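Brivholm Building, Annual Common Area and Office Inspection
Checklist with inspector's comments, Wed 4 September

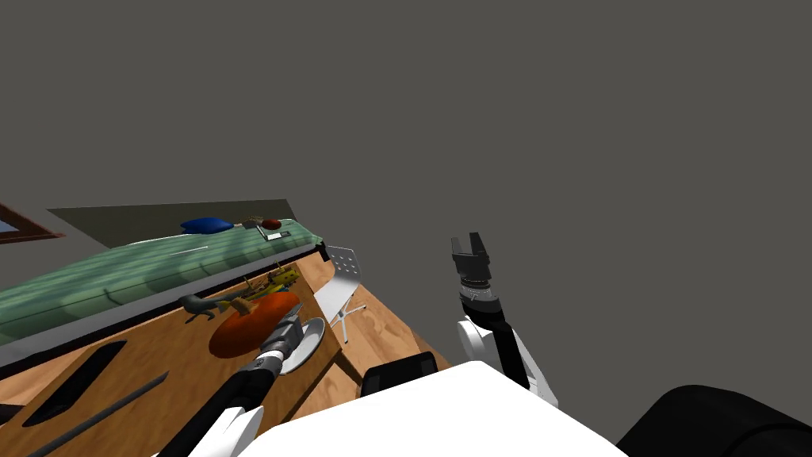

Who is responsible for correcting items marked "Action"?
The building owner corrects items in common areas, on the roof and in the mechanical rooms. Tenants correct items within their leased suites, unless the lease assigns the work to the owner.

Inspected by: Rowena Calimlim
Accompanied by: Jocelyn Villanueva, property management
Area covered: second floor, 1,568 square feet of leased office space, with adjoining corridor, stairs and mechanical room

1. Exits and corridors
Exit doors open fully without a key: Pass
Exit signs lit: Pass
Corridor clear to full width: Action
Comment: Boxed files were stored outside Suite 6. The tenant, Perkska, was told at the time of inspection and agreed to move them to its own storage room.

2. Fire protection
Extinguishers mounted and tagged: Pass
Sprinkler heads unobstructed: Action
Comment: Shelving in the Perkska supply room reaches too close to the ceiling. Remove the top shelf.
Fire doors close and latch: Pass
Comment: The stair door was adjusted in April and now latches on its own.

3. Electrical and lighting
Panel access clear: Pass
Circuits labeled: Action
Comment: Labels in the east panel still refer to the former tenant. Hofstetter is to relabel after tracing each circuit.
Emergency lights tested: Pass
Comment: Of the 114 fixtures on the floor, nearly 100 have been changed to LED. The remaining fixtures are in the corridor and stairs.

4. Heating and ventilation
Filters in place and clean: Pass
Mechanical room free of storage: Pass
Thermostat covers secure: Not checked
Comment: Suite 4 was locked. Aileen Dalisay will arrange access.

5. Windows and building envelope
Sashes operate and lock: Action
Comment: Two sashes on the north side do not lock. Weatherstripping on the same windows is worn and should be replaced during the same visit.
Ceiling tiles free of stains: Pass
Comment: One old stain near the stairs, dry to the touch. Tile to be replaced and the spot looked at again after heavy rain.

Follow-up
Tenants should report completed items in writing to Kristine Abella at the management office. Items assigned to the owner will be entered in the work order log by Jocelyn Villanueva. The locked suite will be inspected separately, and its results attached to this form.

Reviewed for the owner: Ailsa Guthrie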